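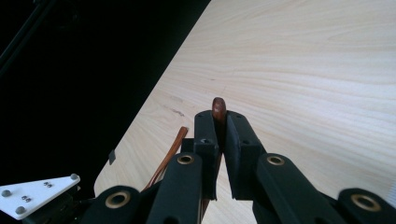
Ticket 1588 - gray marks on pale wooden tabletop
Status: closed, with one follow-up
Site: Dondside, small workroom
Logged by: Hanyu Ye
Item: Danberg table, pale wood top, rounded corners

Reported
Gray marks and scuffs on the tabletop, toward the left-hand side. The rest of the top is clean and bright. The marks don't come off with a dry cloth. The table is used for sorting small parts and for craft sessions, and the next session is in April, so I'd like it dealt with before then.

No cracks or lifting reported. The table doesn't rock.

First reply, 9:40 a.m.
Please don't use scouring powder or the green pads from the kitchen. They will dull the finish and you'll end up with a patch that shows more than the marks do. Try a soft cloth, warm water and one drop of dish soap. Wring the cloth out well. Wipe along the grain, then dry it straight away with a second cloth.

Can you also check whether you can feel the marks with a fingernail? If the nail catches, it's a scratch. If it slides over, it's something sitting on the surface.

Update from Hanyu, 11:15 a.m.
Did the soap and water twice. Some of the marks are lighter, but two of them look the same as before. Nail slides over most of it. It catches slightly on the longest one, nearest the left edge.

I asked who had been using the table. Xu had metal trays on it last month and slid them across to the edge to empty them. No felt under the trays.

Second reply, 1:05 p.m.
That fits. Metal dragged over a light finish leaves a gray line that looks like pencil. Use a white vinyl eraser, the ordinary kind for drawing. Rub lightly along the grain and brush off the crumbs as you go. Stop if the surface starts to look shiny or cloudy compared with the wood next to it.

For the one you can feel, leave it for now. We don't want to sand a single spot on this top. The grain runs in long curved lines and a sanded patch will break them up.

Update from Hanyu, 3:30 p.m.
Eraser worked on everything except the one by the left edge. That one is fainter but still there if you look along the table toward the window. I spent 25 minutes on it, including clearing the table and putting things back.

I tried a small test of the Plornora wood balm on the underside first, as the note in the cupboard says. It went slightly darker, so I did not use it on top.

Third reply, 4:10 p.m.
Good call on the balm. It's for the oiled benches, and I'll move it to that shelf so it doesn't get picked up for the tables.

I'm closing the cleaning part of this ticket. The remaining scratch is cosmetic. If it starts to pick up dirt, log it again under the same number and we'll look at refinishing the whole top.

Follow-up
- Felt pads for the metal trays. Xu to fit them before the trays come back into the room.
- Spare eraser in the drawer with the cloths - done.
- Lift trays, don't slide them. Hanyu will add this to the room sheet.

Recent tickets
Drawer runner sticking, Dondside workroom
Ring mark on oiled bench
Replacement feet for Danberg stools
Blind cord too short, small workroom

Last updated: April, 4:25 p.m.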